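Uvura is a small translation and proofreading office in Zakthorpe. We work mostly for museums, walking guides, local councils and people who need a certificate or a letter put into plain English.

## How we started

Jitendra Bisht set up the business in a room above the chemist's on Wynne Street, taking in birth certificates and school reports in Hindi and Garhwali. The first larger job was a set of panels for the Firnley canal museum, 12 of them, and most of our museum work still comes through people who saw those panels. We moved to the present office when the room on Wynne Street was needed for storage.

## What we do

- Certified translation of personal documents
- Proofreading of leaflets, panels and annual reports
- Plain English rewrites of letters and forms
- Subtitles for short films, up to 3 languages per film

We translate from Hindi, Garhwali, Nepali, Polish and Portuguese into English. For other languages we can pass you on to a translator we have worked with before. We don't take on medical or patent work.

## How a job runs

Send us the text as a file or a clear scan. You get a price by the end of the next working day, and it doesn't change unless the text does. One person translates and a second reads the result against the original. Names and dates are checked separately, as that is where most mistakes in certificates are found.

Short documents, up to 400 words, are charged at a flat rate. Longer ones are charged per 100 words of the original. Paper originals are returned by signed-for post, or you can collect them.

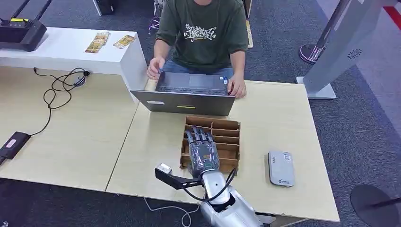
*Working at a laptop*

## Visiting us

The office is on the first floor of the old seed merchant's in Zakthorpe, with the entrance from the yard. There is no lift, so please tell us if stairs are a problem and we will meet you at the library opposite. Parking in the yard is for tenants only. The Firnley bus stops at the end of the road.

We close for one week in November. Jobs sent in that week are priced when we are back.

Page last changed 20 October 2023.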